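Care and Wear of Knit Basketball Shoes: A Small Comparison of Three Pairs
Student project report, Textiles and Apparel, second-year course

1. Background

Most of the basketball shoes sold in our area now have a knit or mesh upper. Five years ago the same shelf was mainly leather and synthetic leather. Knit shoes are lighter and need less breaking in, but people who play outdoors often say they look old after one season. The topic was picked because three members of our group play in the campus league and had all replaced a pair in the past year.

The question for the project was simple: how do knit uppers at three price levels hold up to regular play, and does cleaning by hand or by machine make a difference to how they look afterward?

2. Shoes used

We bought three models, all in black, in September. The Revitz was the cheapest and has a loose, open knit over a thin foam lining. The Livport sits in the middle and uses a tighter knit with a glued overlay at the toe. The Sleiman was the most expensive and has a two-layer knit with the overlay stitched down. All were bought at regular retail from the same store, Fandus, so that storage conditions before sale would be the same as far as we could tell.

Black was chosen because it is the color most players in the league buy, and because fading is easy to see on it. It does hide stains, which we should have thought about more. A white or gray pair would have told us more about cleaning.

3. Method

Each model was worn by one player for 10 weeks. The players kept a short log with the number of sessions, the court surface and any comments on fit. Sessions on the outdoor court behind the gym were marked separately, as the surface there is much rougher.

The left shoe of each pair was cleaned by hand with a soft brush, cool water and a mild detergent. The right shoe went into a mesh bag and was machine washed on the delicate cycle, also in cool water. Cleaning was done every second week, for a total of 5 cleanings. All shoes were air dried with paper inside and kept away from the radiator. Laces and insoles were taken out and washed by hand in every case.

After the last cleaning we looked at the uppers under a desk lamp and scored them for pilling, fading, loose threads and change in shape.

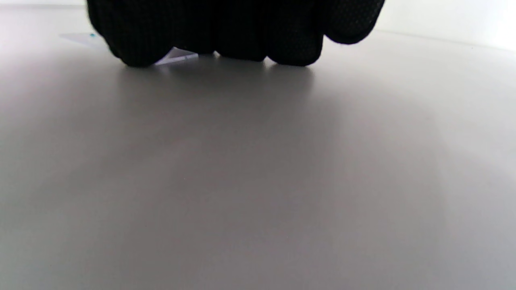 Figure 1. Black glove in a finely textured knit or mesh fabric.

4. Results

The players logged 49 sessions between them, and 13 of these were outdoors. The sessions were not shared out evenly. The Livport was worn the most and the Revitz the least, so the comparison between models has to be read with some care.

The Revitz had the most pilling, mainly on the inner side near the ankle where the shoes rub together. The machine-washed shoe was clearly worse than the hand-washed one. It had also lost some shape at the heel, and the player said it felt wider by the end.

The Livport kept its color well. The weak point was the overlay at the toe, which began to lift on the machine-washed shoe after the third cleaning. On the other shoe it stayed flat.

The Sleiman showed little difference between left and right. Both shoes had light fading on top of the toe box and a few loose threads by the lace holes – nothing that would stop anyone from wearing them.

5. Discussion

The cleaning method mattered more for the two cheaper models than for the expensive one. We think this comes down to construction, with the stitched overlay and the double knit standing up better to the drum. Glue is a likely problem in any shoe that gets wet often.

There are limits to what we can say. One pair per model is a very small sample, the players have different weights and styles of play, and a right-footed player may wear out one shoe faster than the other no matter how it is washed. Switching the cleaning method between feet on a second set of shoes would have fixed this, but the budget only covered three pairs.

The scoring was also done by people who knew which shoe had been washed which way. A future group could cover the tags and ask someone from another class to do the scoring.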